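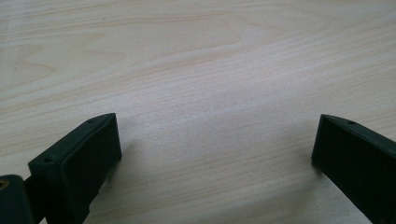

Last changed: Monday, 7:40 a.m. (price corrected, paragraph on the feet added)

The Nernholm desk, after one winter of elbows

I bought the Nernholm in December, when I had been working at the kitchen table for so long that my tax forms smelled of cumin. It cost 442 dollars with delivery. An earlier version of this review said 471, which was the price of the one with the drawer. I didn't get the drawer. I know what I do with drawers.

What you get for the money is a pale wood top, two steel trestles, a bag of bolts and a booklet in which a cheerful person with no face puts the thing together alone. I put it together with my neighbor Định Hoàng, who has a face and used it to express doubt. We took 40 minutes, six of them spent looking for a bolt that was in my slipper.

The bolts are good, I should say. They go in straight and they stay in. The wrench that comes with them is a bent piece of something just firmer than licorice, so use your own. Step four wants the crossbar on before the trestles are stood up, and step five quietly assumes you ignored step four. We ignored step four and it went fine.

Now the top, which is the part you'll be looking at while you fail to write emails. It's a light, creamy color with a fine grain, and in one place the grain wanders off into long loops, like a map of a hill drawn by someone in no hurry. I've spent more time on that hill than I'd like my employer to know. The pale color shows coffee within seconds, and it also shows pen, newsprint and the dye from a cheap blue notebook. The finish gives you a fair chance if you get there with a damp cloth the same hour. I did not get there the same hour with the notebook. There's now a faint blue corner on the left side that I tell people is the sky.

It doesn't wobble. I'll repeat that for anyone who has owned the Plisetti folding desk, as I did for two years. Typing on the Plisetti was like typing on a ferry. On the Nernholm you can lean, sigh, drop your forehead onto the surface and rise again, and the water in your glass barely notices. The catch is the weight. Moving it to vacuum is a two-person job, or in my case a reason not to vacuum.

The feet deserve their own paragraph, and several readers wrote in to say so. They're small black discs that screw in and out to level the desk. Mine came with three that turned and one that had made other plans. Nernholm's support line sent a replacement in a padded envelope large enough for a ham, with no note. The new one turns. If your floor slopes like mine does, sort out the feet before you load the desk up, or you'll be lying on your back under a monitor, negotiating.

Ngân Ông, who edits this site and sits on a Serkow chair she paid far too much for, asked me to say something about height. Fine. It's fixed. It doesn't go up and down and it has no memory buttons. I'm of medium build and my elbows are happy. Ngân is tall, tried it for an afternoon and reported that her knees had met the crossbar "socially." If you're tall, try one before you buy, or look at the Nghiêm, which has no crossbar and flexes a bit in the middle as a result. I borrowed a Nghiêm for a week and liked it well enough, though I never quite trusted it with the printer.

Other small things. There is nowhere for cables to go, so they go where cables go. The front edge is a little sharper than I'd choose, and by late afternoon my wrists had opinions until I rounded it off with fine sandpaper — ten minutes' work, and presumably the end of my warranty. The box is enormous, and the cardboard is still in my hallway, where it has become a sort of relative.

Would I buy it again? Yes, at 442. At 471 I'd want the drawer to be a very good drawer, and Định, who pulled one open in the shop, says it sticks.

Filed under: desks, things with bolts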